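Wrist cam grasp picks bad on same-color folds, Cirness planner keeps going for the wrong layer

Forum > Perception and Planning > Cloth

latchkey_9
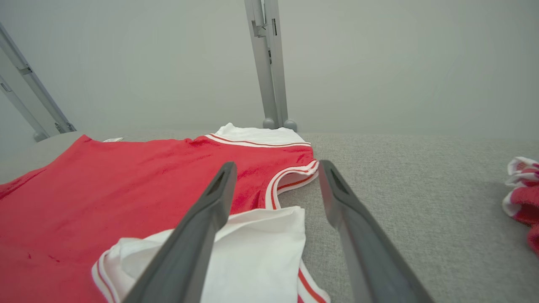
Wrist view, fingers open over the jersey. Collar is up by the left fingertip.

ok so garment unfolding, policy picks a grasp point from wrist RGB, then Cirness does the approach. Works fine on plain tees. On the red sleeveless one it's a mess. Segmentation gives me the white bunched part as a separate object, and I can't tell if it's a second piece or just the back of the same jersey folded over. Neither can the net apparently. Grasp score peaks on the trim every time, never the shoulder.

Running 3 candidates per frame, taking top score. Mask threshold is stock. Anyone got past this without retraining

pollux_grip
what's your edge head trained on? if it's the Miyazaki cloth set that's nearly all plain stuff. white trim with red stripes is gonna light up like crazy, it's basically a drawn-on edge

latchkey_9
Miyazaki yeah. plus 105 frames of our own, mostly towels

pollux_grip
well there you go

sundial
Disagree it's the data. You've got one RGB view from the wrist and no depth in the score. Stripe and real fabric edge look the same in color. Of course it picks stripe. Add depth discontinuity as a second channel, weight it, done. Did this on Ralico arms last year with an older net and it got a lot better with zero new labels.

pollux_grip
depth on what though, at that range half the cheap sensors give you garbage. and a folded jersey is what, a couple mm of step? lost in noise

sundial
Average frames before the approach. Arm is stopped anyway.

latchkey_9
arm is NOT stopped, we servo all the way in. could add a pause I guess. cycle time people will yell

hexnut
reading this on lunch so sorry if I missed it, but are you masking the fingers? They take up a big chunk of that view. The slots near the tips are dark and long, my old segmenter loved those, kept calling them wrinkles. Static mask per gripper opening fixed it.

latchkey_9
masked for the closed pose only. huh. ok that's dumb on my part, will redo it for open

hexnut
do it as a lookup on finger width. 9 steps was plenty for us, interpolate between

tarnside
Different take. Stop trying to decide one layer or two from a still. Pinch the white bit, lift a little, see if the red moves with it. If it does treat as one garment and regrasp at the neckline. We run that on Sirthorpe as a planner primitive and just feed the result back into the mask merge. Way cheaper than arguing about edge heads

sundial
Costs you a grasp per item. And the lift changes the state so your first mask is trash.

tarnside
mask was trash already?? that's the whole thread

pollux_grip
lol fair. still say fix the data first tho, otherwise you're doing a test lift on every jersey forever

latchkey_9
Cirness has no hook for a probe move btw. plan, execute, thats it. Would have to wrap it as a separate task and then reset the scene graph. Not impossible. Also the bundle on the far right, red and white too, sometimes gets merged in with the jersey by color. So if the probe says "moves together" I need to know together with what

tarnside
crop to connected region before you compare flow. the bundle has bare gray between it and the pile so it drops out on its own

sundial
Also lower your color weight in the clustering. Default is way to high for sports stuff.

latchkey_9
ok plan. open-finger mask lookup first, then color weight down, same garment again. If still bad then probe lift. Depth last cause I'd have to fight for the pause

hexnut
log the raw scores for all 3 candidates not just the top one. the shoulder might be sitting at number two the whole time

latchkey_9
didn't think of that. logging it now, will post numbers when the run's thru

sundial
Still think you end up at depth.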